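Fotside opens remote teaching sessions for two-armed laundry robots

Vesport, 2025-06-16

Fotside has opened its first teaching room in Vesport, where people show a pair of robot arms how to handle clothes by guiding every move themselves. The room has been in daily use since January, and from today local colleges and small workshops can book time in it.

The work is simple to explain and surprisingly hard to do well! An operator sits at a set of hand controls and moves both arms together, gripping, lifting, turning and laying down a garment on a cloth-covered table. Joint positions and camera views are recorded all the way through. The project, called Wubshet, now holds 2000 of these demonstrations, given by 152 people, most of whom had never driven a robot before.

"Shirts are lovely to teach with because they never lie the same way twice," said Chaltu Ayele, who leads the project. "You learn to slow down. You pinch a hem, it slips, you go back for it — and we keep that part too, so the robot has a chance to learn how to recover."

New operators get 175 minutes of practice before their recordings count towards the set. They begin with towels, go on to T-shirts, and then meet the slippery stuff: sports tops, linings, anything with a printed front that folds stiffly. Both hands matter here. One arm often has to hold still while the other does the interesting bit, and beginners tend to forget the one that is waiting.

Fotside is working with Gustlow, which builds the hand controls, on a lighter pair that will be easier on the wrists in longer sessions. The first 5 sets reach the teaching room this summer.

Bookings are open now through the Fotside office in Vesport. Groups should bring their own clothes to teach with — the odder the better.
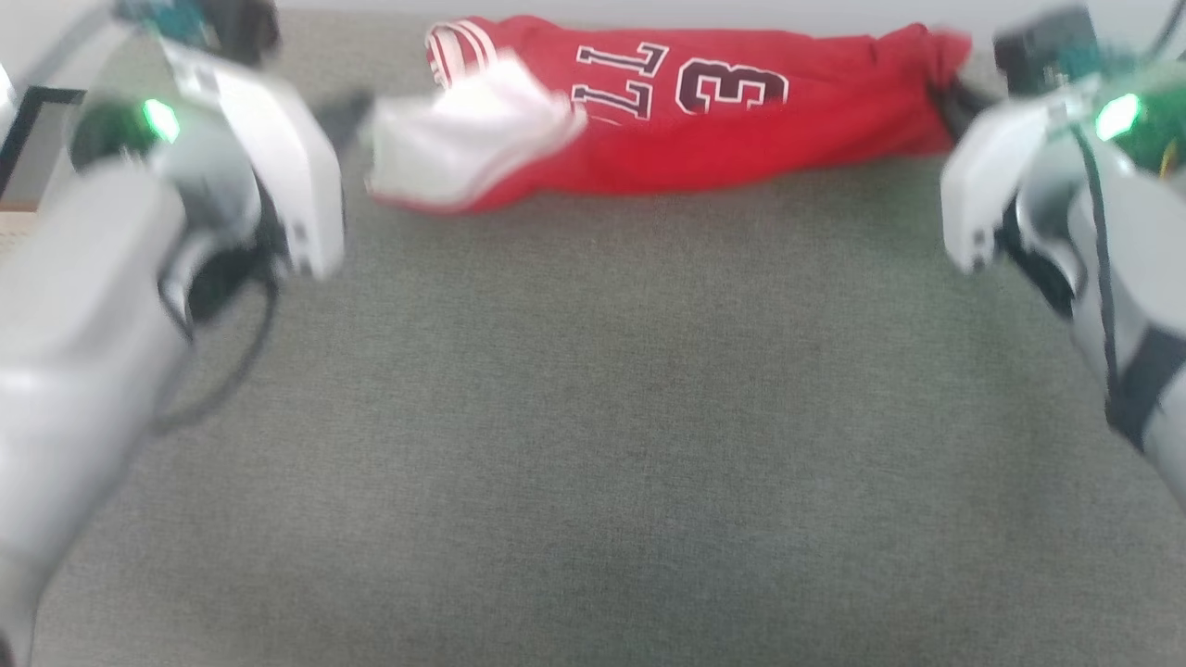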